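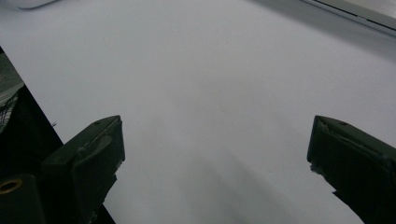
Uter, julio – Acta de la reunión de mesas y superficies
Redacta: Eglė Lapiņa

Asisten: E. Lapiņa y R. Kivi. Inicio a las 9:30.

1. Superficie blanca. Lisa, sin marcas ni texto en la parte superior. Se mantiene en la sala Toom.
2. Iluminación. Kivi señala sombra difusa en la zona central – propone desplazar la luminaria 7 cm. Aprobado.
3. Recambios. Gratimine ofrece cuatro cubiertas; plazo sin confirmar.
4. Limpieza. Paño seco al cierre. Pendiente: ficha de Nuveck (Kivi).

Este sitio utiliza cookies. Aceptar
© Gratimine – Contacto – Volver arriba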